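Chapter 6
Learning from Borrowed Hands

A robot that can beat you at chess may still lose an argument with a drawer. Drawers stick, tilt, and come all the way out, and describing the cure in code is a fine way to spend a career.

This chapter takes up another method: let a person do the chore while holding the robot's grippers, record the motion, and train on the recording. Erick Urio's Kamona study used 1,093 such demonstrations of sorting small parts. The resulting policy handled drawers it had met before very well. Strange drawers it treated with suspicion.

We begin with how the hand-held grippers are tracked, then ask how much of a person's skill survives the trip. Section 6.2 assumes you have read Chapter 5, or can bluff.

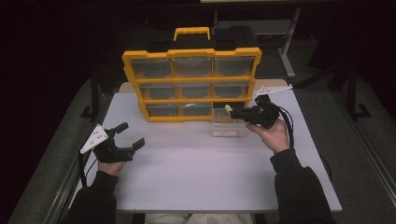 Last changed: December 27, 2019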